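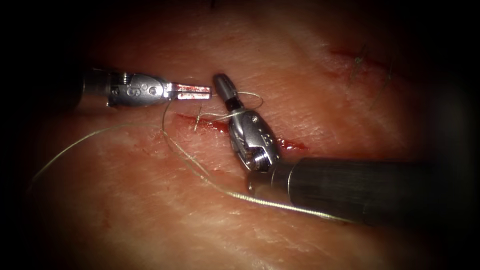
Thread: the Fultby recount, and what gets counted twice

Ragnvald Fagerlund

1/ The margin in the Solberg ward after the first count was 11 votes. The district's election bylaw sets the automatic recount threshold at 10. So there is no automatic recount, and everything that follows depends on an application by a candidate or an elector.

2/ The application goes to the court. The returning officer can't order a recount on her own motion once the preliminary result is posted. Before posting, she may re-tabulate any ballot box she has reason to doubt. After posting, she hands over the record and waits.

3/ Several people have asked why the threshold is a flat number and not a percentage. It was written when council was elected at large. When wards came in, the section was carried over without amendment. In a ward with 2,000 ballots cast, 10 votes is half of one per cent. In a district-wide count it was a much smaller slice.

4/ Grounds for an application are limited to three: ballots wrongly accepted or rejected, a ballot account that doesn't reflect the ballots in the box, and an incorrect addition of the results. "It was close" is not a ground. Sheila Horrocks's application pleads the second and third.

5/ The ballot account is the form most of this turns on. The presiding officer at each voting place records ballots received, ballots issued, spoiled, unused, and in the box at close. Received should equal issued plus unused. Issued should equal spoiled plus in the box, less any that walked out the door.

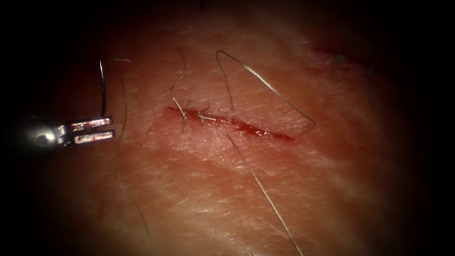
6/ which is the line that fails to close at the Climel hall. The hall was sent 400 ballots for the evening top-up, signed for at 6:40 p.m. They appear in the stores log. They do not appear under "received" on the hall's account, and the unused figure is too high as a result.

7/ An unentered delivery is a paperwork error and it has a standard remedy. The unused stock is sealed separately from the marked ballots. Open the unused packet, check the serial range on the stubs, and the gap either closes or it doesn't. No marked ballot needs to be touched to do that.

8/ The complication is that the court has to authorize opening the packet. Once sealed, election materials are in the custody of the chief election officer but under the control of the court until the challenge period ends. Scrutineers asking to "just have a look" at the counter were properly refused.

9/ On the addition point: the tabulator tape and the handwritten summary for the advance vote disagree. The bylaw says the tape governs "unless shown to be in error". It doesn't say who must show it or to what standard. I can find no earlier Fultby decision that deals with the phrase.

10/ My reading is that the burden sits with the party departing from the tape, on the balance of probabilities. The summary is a transcription of the tape. If a transcription and its source differ, the ordinary inference is that the transcription slipped. Counsel may well argue otherwise.

11/ Timing. The application must be filed before the end of the ninth day after the close of voting. The recount must be completed by the end of the thirteenth. Those are calendar days. Filing does not stop the clock on the second period, so a late filing squeezes the recount itself.

12/ Now the boundary question, which has been getting mixed up with the rest.
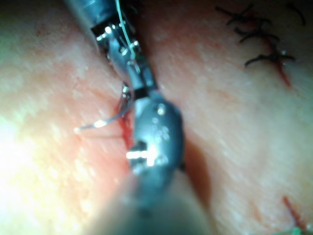 13/ Solberg and Climel wards are divided along the centre line of Konon Road for its full length, and electors on the two sides vote for different seats. A common voting place served both wards, with separate ballots. The boundary map looks much like the pale tissue in the photo here: two rounded lobes with a deep groove running top to bottom, roughly through the middle. Everything hard about the administration happens along that groove, where one street name appears on both voters lists and the house number decides which ballot is handed over.

14/ If an elector was given the wrong ward's ballot, a recount can't fix it. The ballot is valid on its face and can't be traced to the person who marked it. The remedy is a different proceeding altogether, an application to declare the election invalid, with its own deadline and a higher bar.

15/ The bar is that the irregularity materially affected the result. With a margin of 11, an applicant would need evidence of enough misdirected ballots to put the seat in doubt. The voting book records which ward's ballot was issued to each address, so the evidence exists on paper if it exists at all.

16/ The two proceedings can be filed together, but they ask for inconsistent things. One says the ballots in the box, correctly counted, give the answer. The other says they can't. Expect the recount to be argued first and the second application, if there is one, to be adjourned until it's done.

17/ In the meantime the declared candidate may not take the oath. The bylaw suspends the oath for the affected seat only. Council holds its inaugural meeting in November with the seat shown as pending, and quorum is calculated on the members who have been sworn.

18/ Correction to post 8: control passes to the court on filing of an application. Before filing, the chief election officer has both custody and control, but the bylaw still bars opening a sealed packet without an order. Same practical effect, different section. Thanks to the two people who wrote in.

19/ To the question about a tie: after a recount, an exact tie goes to determination by lot if the bylaw provides for it, and Fultby's does. The names go on identical slips, in a container, drawn by someone other than the returning officer. It has not been used for a council seat under the ward system.

20/ Hearing list for the registry goes up at 4 p.m. I'll add the courtroom number here when it's posted.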